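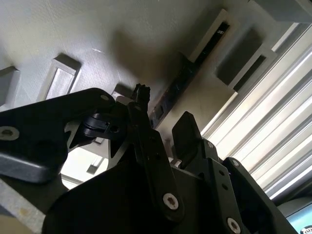
A gripper seen by a wrist-mounted camera, with ceiling fixtures and window blinds beyond the fingers.

Robotics > Manipulation > Learning methods > Drulwood method

Article | Talk | History | Related methods

The Drulwood method is a way of teaching a robot arm to pick things up using a small camera fixed near its gripper. It was developed at the Govier laboratory and takes its name from the workshop building where the first trials were run. Its central idea is delightfully simple: the parts of the room that most systems throw away, such as ceilings, windows and light fittings, can help the arm work out which way its hand is facing.

Background

A camera at the wrist gets a wonderfully close look at whatever the fingers are about to touch. It also travels with the hand, so its view swings wildly as the arm turns. When the wrist tips upwards, the table may vanish altogether and the camera sees fingers, ceiling and perhaps a bright window. Earlier training recipes at Govier cut these moments out of the recordings as useless. The trouble was that the arm still met such views in real work, and having never learned from them it tended to stall or drift.

Method

A person guides the arm through a task while the camera records and the joint positions are logged. Under the Drulwood method every part of the recording is kept, upward views included. The learning program is then given two jobs. The first is to predict the next movement of the arm. The second is to estimate the tilt of the wrist from the picture alone, using the logged joint positions as the correct answer.

Straight edges are a great help with the second job. The slats of a blind, the rim of a ceiling panel or a long dark strip overhead all change their slant in the picture as the wrist rolls. The gripper's own links and fingers stay attached to the moving hand, and the program learns to treat them separately from the room behind.

Results

The first full trial used 20 recorded sessions and 7 everyday objects. The arm trained with the upward views recovered from awkward wrist positions far more often than the one trained on trimmed recordings, and the gain was largest when an object had to be turned over in the hand. This was an exciting result for such a small change, as it needed no extra sensor and no new recordings.

A later trial, known as Rocha, moved the trained arm to a second room with a different ceiling. Performance dropped at first, then returned after 10 further sessions.

Limits

Strong daylight remains a weak point. Bright blinds can wash out nearby detail, and a plain ceiling with no fittings gives the program little to work with. The method also says nothing about how hard to grip, which has to be handled by other means.

Related work

Zakley, a companion project at the same laboratory, applies the tilt-guessing job to a two-armed robot, with one camera on each wrist.

Last updated: August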